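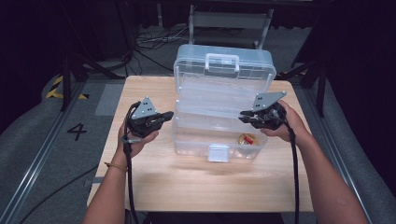

How I Sort My Small Stuff Into a Clear Divided Box

I have a confession: for years my "system" for little things was a drawer, and then a second drawer when the first one stopped closing. Buttons, spare fuses, lip balm, thumbtacks, those tiny screwdrivers that come with reading glasses, a mint tin full of safety pins. I moved to Gevdale in July and the movers taped both drawers shut and put them on the truck exactly as they were. When I peeled the tape off, I decided that was enough.

What finally worked for me was a clear plastic box with a hinged lid and a handle. The kind you see in craft aisles and fishing shops. I've now done four of them (sewing, desk, first aid, and a catch-all) and I've got the process down to one evening per box, so I'm writing it up before I forget the order I do things in.

What you need

One clear box with a lid that swings all the way back
A table you can leave messy for a couple of hours
A damp cloth and a dry one
A muffin pan or a bunch of cereal bowls
Small labels, or masking tape and a pen
A bag for trash and a bag for giving away

Choosing the box

Get clear. I know the colored ones are cuter, and I own a lovely teal one from a shop in Tradidthorpe that I never open, because I can't tell what's in it! Clear on the lid and clear on the bottom is best. Then you can pick the box up, tip your head, and see whether you're out of needles.

Check the hinge before you buy. You want the lid to open past straight up and stay there while you work. If it flops forward onto your hands every time you reach in, you'll hate the thing by the second week. Open and close the latch a few times too. A latch that needs a fingernail is fine for a box that lives on a shelf, but I wouldn't carry one around by the handle.

As for size, measure the biggest item you plan to put inside and go from there. My catch-all has to hold round tins, so depth mattered more to me than the number of sections. My sewing box has 24 little sections and I use every single one. My first aid box has 16 and that's plenty.

Step 1: Clean the box while it's empty

New boxes have a plasticky dust in the corners and old ones have glitter. Wipe the inside with the damp cloth, then the dry one, and leave it open for a while. Do the groove along the hinge as well. If you're putting anything metal in there, please let it dry all the way. I lost a whole packet of pins to rust once and I'm still annoyed about it.

Step 2: Dump the drawer

All of it, onto the table. I put down a light-colored towel first when I'm doing beads or anything else that rolls, but for desk things the bare table is fine. Don't start sorting yet, just spread it out so there's one layer.

Then take out the trash. Dried-up glue, mystery keys, dead batteries (those go in a separate jar for recycling), the little bags that held buttons and now hold air. My desk drawer shrank by a third at this point and I hadn't made a single hard decision.

Step 3: Sort into the muffin pan

This is the part people skip, and I skipped it too with my first box. I dropped things straight into the sections, ran out of room halfway, and had to tip the lot out again. So now everything goes into the muffin pan or bowls first, one kind of thing per cup. When the table is clear you'll know how many groups you have and which ones are big.

If a group has only one thing in it, see if it can share. My tape measure lives with the chalk. They don't mind.

Step 4: Load the box

Start with the largest and most awkward item. Round tins are always it for me - they waste the corners no matter what you do, so I push them into a front corner where I can grab them and let the smaller things fill in around the back. Lower them in from above with your fingertips on the rim and set them down flat. If you drop a tin in on its edge it'll roll straight across the box and take your nice piles with it.

Next come the things you use every week, and those go at the front, near the latch. After that the rest can go wherever it fits. Keep each pile lower than the rim of the tray, and try closing the lid every so often as you go. If it springs back even a little, something's too tall.

Step 5: Label it, a bit

I used to label every section. I had 300 tiny printed labels and I was going to use them, by golly. Now I put one label on the short side of the box and leave it there. You can see what's in the sections, that's the point of a clear box.

I do write a list on an index card and tape it to the underside for the first aid one, with the expiration dates on it.

Step 6: Do the shake test

Close it, latch it, pick it up by the handle and carry it to another room. Set it down and open it. If things have migrated, your piles are too loose for the space. A folded bit of felt or a cotton ball on top of the small stuff fixes most of it.

A few odds and ends

Don't buy the inserts right away. I got a set made by Kovby and only two of the pieces ever fit what I needed.

Keep one section empty. You'll find a stray button under the couch next week and it needs somewhere to go.

Store boxes of the same size together, handles facing out, and they'll stand up on a shelf like books. Mine are on the hall shelf above the coats.

Next on my list is the garage, where I have a coffee can of mixed screws that has followed me through three houses. I may need a bigger box.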